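Packing line automation – what happened to your floor people?
Forum: Warehouse and Fulfillment > Automation

grateretti_nights
Posted February 11, 2020
We went live with two automatic baggers and a palletizing arm in January. Nutsugah did the install. Before that, 24 people hand packed on my shift. Same 24 are still here, but seven of them got moved to what the company calls "line support." That means clearing jams, loading film and emptying trash. Pay stayed the same. Two of the seven have already asked for transfers. Is this normal elsewhere?

Nemico
Normal, yes. At our place support work went up after the arm came in. Hand packers used to deal with their own scrap as they went. Now the scrap is at the machines and at the odd-size bench, and it's a full-time job for somebody.

dockside_pete
I'd take line support over packing any day. My wrists were shot after six years. People complain about change and then they get used to it.

grateretti_nights
Pete, some of them would agree with you. The ones who asked out were the fastest packers I had. They had a number they were proud of. Our best night by hand was 3,000 orders, and last week we hit 3,663 with the baggers. They feel like that number belongs to the machine.

dockside_pete
Fair enough. Give them the odd-size bench then. The arm can't do mirrors or lamps.

Eltlow
Disagree with putting only the fast people on odd-size. We tried it. The slow ones got stuck with trash and film for months and we lost three of them. Rotate everybody every two hours, including the leads. Put it on paper or it won't happen.

Nemico
Two hours is too short if they need training on the bagger. We do half shifts.

Eltlow
Half shifts is fine too. The point is that it's written down.

Kyung-tae Sun
I do maintenance, so a different view. Train the support people to do the simple resets and seal bar cleaning. Ours were calling me for every jam – now they fix most of them and they get a higher grade for it. If the job is only trash, people will leave.

grateretti_nights
Good point on the grade, I'll bring it up with my manager. For now the bench cans still get emptied by hand several times a night, paper scrap and bubble wrap mostly.
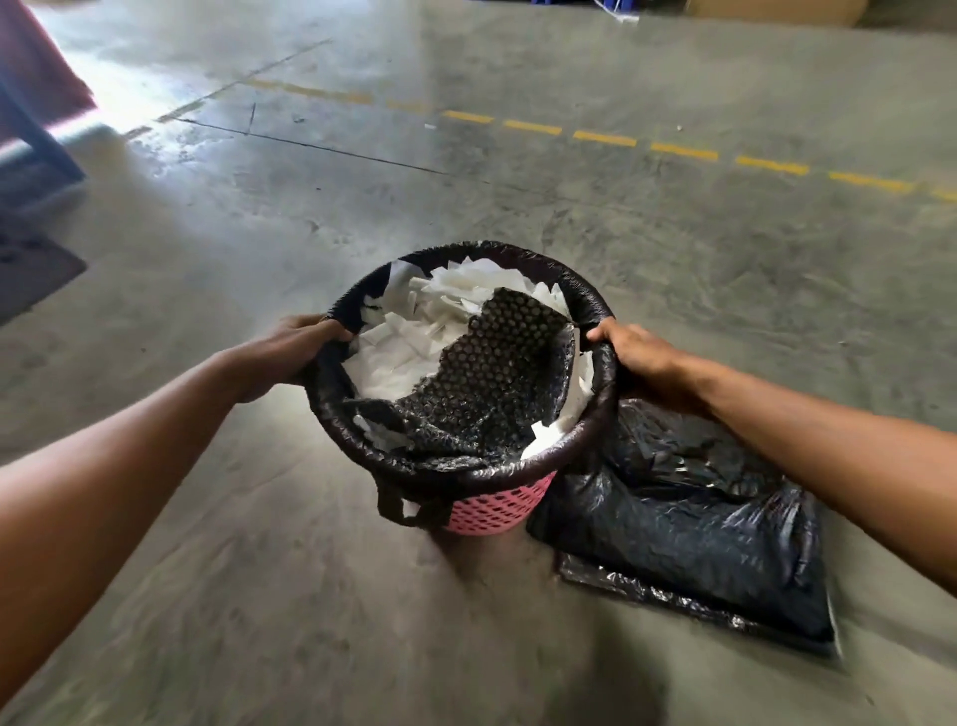
Scrap can at the end of the line, black liner still on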